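I have been meaning to write all week, and now the kettle is on and the house is quiet, so let me get it down before I forget the half of it. The big news is that I finally put the new video light through a proper evening, and I am so pleased with it! It is the Korkum, the small one, and I had been dithering over it since Jui-lin Kuo let me try hers at the library talk (she runs hers at half power and swears by it, and now I see why). Skin looks like skin again. My old panel made everybody look as though they had the flu.

I paid 79 dollars for the softbox on top of that, which stung a little, but the ring fits the old Tralholm stand without any fiddling, and I had been dreading another adapter.

Then I sat up far too late sorting last month's card. There were 700 shots on it, and I got down to 500 before my eyes gave out, mostly by throwing away blinks and the backs of people's heads. I kept 11 of the choir and might print two. Ivar Björklund wants one for his mother, the one where she is laughing with her music folder up by her chin.

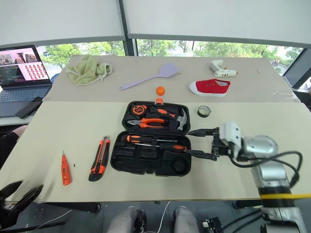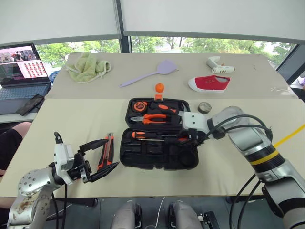
The black tool case, open on the table, orange-and-black tape measure in the lid both times.

Brullham, February 11, 2022

Up early, and a soft gray sky, lovely for portraits if only I had had anyone to point a lens at. I practiced on the dog instead, who would not sit, bless him. I tried the slower shutter Jui-lin suggested and got a nice blur on his tail and, sad to say, on the rest of him as well. Must remember to charge both batteries tonight and ask Ivar what size frame his mother has room for.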